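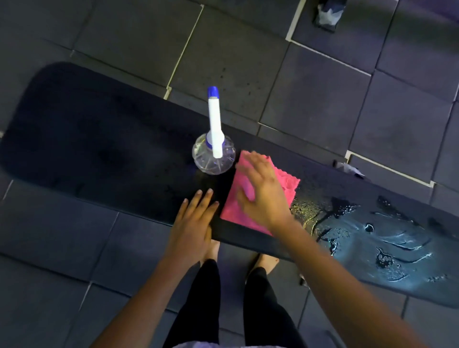
Subject: Re: [nernilport-gym] Morning circuits, and what to do about the cold end

Hello everyone,

Thanks to Gholamreza for starting this off again, I was beginning to think the list had gone to sleep over the summer! I've left his message in below and put my bits between.

On Mon, Gholamreza Farahani wrote:

> Would people come to a circuit class at 6 in the morning if we ran it
> until October? I'd do it myself to begin with. I'm thinking of 40 minutes,
> no longer, so that those on the early ferry can still get a shower and
> make the boat.

Yes, yes and yes. I have wanted this for ages. I did something very like it when I lived in Erum, and it completely changed how I felt about exercise. I used to train after work and spend the whole afternoon thinking up excuses. Going first thing, I was on the floor doing press-ups before I'd properly woken up, and then I had the rest of the day feeling terribly pleased with myself.

The short session is a good idea too. The Erum one was supposed to be an hour and the last third was always a bit of a trudge, with everybody looking at the clock. I'd much rather work hard and go home wanting more.

> I'd want at least 7 people before it feels like a class and not just me
> shouting at my friends.

You can count me in, and my sister if she can swap her shifts at the bakery. She's very strong and will make the rest of us look silly – I'm warning you now. I'd also ask the rowers. They're up at that hour anyway, and when the river's too high they just sit in the boathouse drinking tea.

> For the stations I was thinking step-ups, kettlebells, rowing machine,
> skipping, bench work and some kind of carry. Any other ideas welcome.

Oh, carries! I love a carry. You pick up something heavy in each hand, walk to the far wall, turn round and walk back. My grip was hopeless when I started and within a couple of months I could get all the shopping up from the harbour in one go without stopping at the wall by the chapel, which I still think of as my greatest sporting achievement.

For bench work, could we have one easy choice and one hard one at each go? Dips with bent knees and dips with straight legs, say. At Erum the coach wrote both on a card at every station, easy on the left, and you simply did whichever you fancied. Some mornings I did the left-hand side all the way round and still came out pink in the face.

I'd leave skipping until late in the round, by the way, not early. My calves are useless before they're warm, and I can't be the only one.

> Music: I know there were strong feelings last time.

There were! I'm firmly in favour, as long as we take turns to choose. Halvorsen lent me a playlist that's 158 beats a minute from start to finish and it is brilliant for the rowing machine and quite impossible for anything else. I tried stretching to it and nearly did myself a mischief.

> Last thing, the cold end by the fire door. Can we do anything?

I'd put the rowing machine there and let whoever's on it be glad of the draught. The only trouble is cooling down afterwards, so perhaps we finish in a circle at the warm end with our jumpers back on. There's also that long curtain left over from the Omel hall, which somebody once said we could have for nothing. I don't mind going over to fetch it if I can borrow a car with a decent boot.

One more thought. Could we do a trial week before settling anything? People who'd never sign up for a whole run might come along twice and get the bug, which is just what happened to me. I went to keep a friend company, complained all the way there, and was still going long after she'd packed it in and taken up the cello.

I can type up the station cards this week if Gholamreza sends me the final list. Large print, please remind me, as I won't be wearing my glasses either.

See you bright and early, I hope!

Maureen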